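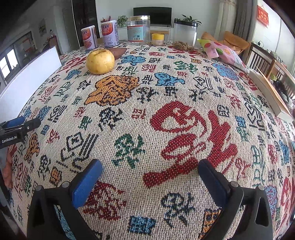 Gente, decidi que esta terça ia ser o dia de enfrentar a mesa redonda da sala, que virou despensa desde que mudamos pra Jalport. A toalha é a minha favorita, cheia de caracteres chineses (aquele vermelhão enorme é o meu xodó!), e lá no fundo foi se juntando lata, pote de tampa dourada, batata-doce, pacote rosa de petisco... tudo menos prato de comida, né?

A toalha eu comprei na Huterley por 79 reais, e até hoje me perguntam de onde é. Não leio quase nada de chinês, gente, comprei pelas cores mesmo kkkk

Regra que a Amber Fothergill me ensinou: fruta fica na frente, onde a mão alcança. Lata e pote vão pra trás. Parece bobo, mas fruta escondida aqui em casa estraga, sempre.

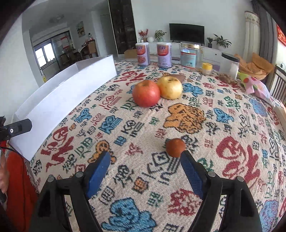 E fruta machucada vai primeiro! Maçã com mancha eu corto e jogo na panela com canela, fica uma delícia com iogurte. O Kilian come direto da panela, de pé, com a colher de pau.

Próxima etapa: os secos. Quero passar tudo pra pote igual, com etiqueta. Vi um jogo da Duretti lindo, mas quase 358 reais em pote?? Vou pensar com carinho (não vou comprar).

Alguém aí guarda batata-doce fora da geladeira no calorão? Quanto tempo dura? Me contem, que amanhã tem feira e eu já quero ir com a lista pronta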